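2026년 2월 5일 목요일 / 연구노트

어제 스라소니 족보 때문에 Mudassar Mohmand랑 점심시간을 통째로 날렸다. 시작은 단순했다. 내가 지나가는 말로 "퓨마는 그냥 큰 고양이잖아" 했더니 그럼 치타는 뭐냐고 되묻는 거다. 퓨마 계통에 치타랑 재규어런디가 같이 들어간다는 건 알고 있었는데, 스라소니 계통이 거기서 언제 갈라지는지는 막상 말하려니 자신이 없더라. 그래서 오늘은 아침부터 울음소리 정리 대신 계통도부터 다시 그렸다(핑계 아님!).

일단 우리 자료. Ginitz 계곡 쪽 녹음기에서 1월에 들어온 스라소니 후보 음원이 494개다. Usmani 능선 쪽은 아직 안 열어 봤다. 파일마다 최대 17초짜리 조각인데, 바람 소리만 든 게 너무 많아서 듣다 보면 졸린다. 그래도 새벽에 잡힌 것 중에 두 마리가 주고받는 듯한 소리가 4개 있었다. 번식기가 가까우니 그럴 만하다. 여우 비명이랑 헷갈리는 것도 있어서 Mudassar한테 다시 들어 보라고 넘겼다. 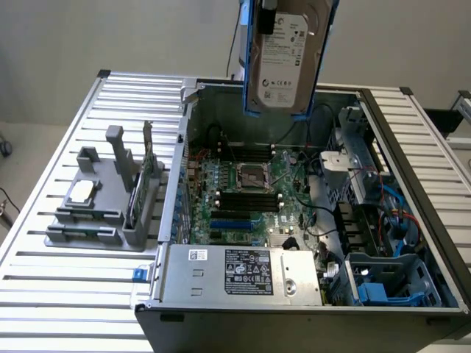
작업대 위의 본체와 파란 캐리어에 끼운 하드디스크.

다시 고양이 얘기. 제일 재미있는 건 골골송 문제다. 예전 책에는 설골이 다 굳었느냐로 으르렁파와 골골파를 딱 나눠 놨는데, 눈표범이 자꾸 걸린다. 표범속인데 사자처럼 포효를 못 하니까. 성대 쪽 구조까지 봐야 한다는 설명이 나한테는 더 그럴듯하다. 스라소니는 골골대고, 야옹도 하고, 번식기에는 길게 끄는 울음도 낸다. 스펙트로그램으로 보면 이 긴 울음이 끝에서 살짝 꺾여 내려가는데, 개체마다 꺾이는 모양이 다른 것 같다. 같은 녀석인지 소리만으로 가릴 수 있으면 정말 좋겠다!

Gradum으로 돌린 자동 분류는 솔직히 실망. 1000Hz 아래를 잘라 버리는 기본 설정을 그대로 둔 내 잘못도 있다. 낮은 쪽 성분이 다 날아가니 여우랑 스라소니가 한 덩어리로 묶였다. 필터 풀고 다시 돌리는 중인데 오래 걸린다. 그동안 Sornusard 보호구역의 옛 발자국 기록을 옆에 놓고 녹음 날짜랑 맞춰 봤다. 눈 온 다음 날에 몰려 있는 건 사람이 그때 나가서 그런 거고, 녀석들이 그때만 다닌 건 아닐 거다. 이 부분은 표에 꼭 주석을 달아야 한다.

아, 그리고 표에 '고양잇과 대형종'이라고 써 놓은 칸은 오늘 지웠다. 분류 얘기인지 덩치 얘기인지 쓴 나도 모르겠어서. 계통이랑 몸무게 칸으로 따로 뒀다.
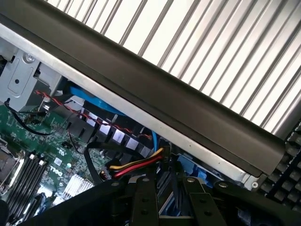 내일 할 것

- Gradum 결과 열어서 여우 덩어리부터 보기
- Usmani 능선 음원 복사하고 녹음기 시계 틀어진 것 확인
- 꺾이는 울음만 따로 모아서 시작 음높이, 끝 음높이 재기
- Mudassar한테 재규어런디 논문 돌려주기(형광펜 그은 건 미리 사과)

공유 4 · 댓글 3

설산토끼
저도 눈표범이 포효 못 한다는 거 알고 충격이었어요ㅋㅋ 긴 울음 스펙트로그램도 올려 주시면 안 되나요?

Mudassar Mohmand
새벽 파일 들어 봤는데 두 번째 건 여우 같아요. 나머지는 스라소니에 한 표. 논문은 천천히 주세요.

밤숲
저희도 저음 필터 때문에 수리부엉이를 한 철 통째로 놓친 적 있습니다. 설정값을 파일 이름에 같이 적어 두면 나중에 덜 헤매요.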